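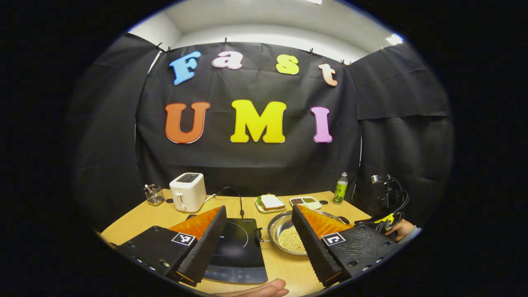
Groltumora Handheld Set: collection rules

Scope
Tabletop kitchen tasks recorded with two-finger handheld grippers. The set holds 2486 episodes in 7 task folders. Maintainer: Cheuk-hei Lui, Fultader, Sastutthorpe site.

Before recording
Check that both finger markers are clean, flat and in view with the fingers fully open. Replace any marker with a lifted corner. Inspect the soft pads for tears. Recalibrate gripper width after any finger swap and after every 100 episodes.

During recording
Start with the fingers open. Keep bare hands out of the work area while an episode is running. Cooktops stay off at the wall for all tasks. Route power cables behind the appliances. Food items may be moved between episodes but not within one, except by the gripper.

Rejection
Drop an episode if either marker is lost for more than 200 ms, or if a person other than the operator touches an object. Log the reason in rejects.csv. Do not trim and keep.

Known issues
Steel pans produce glare. Folders recorded before July use the old Mughal width scale; convert with scale_fix.py before merging.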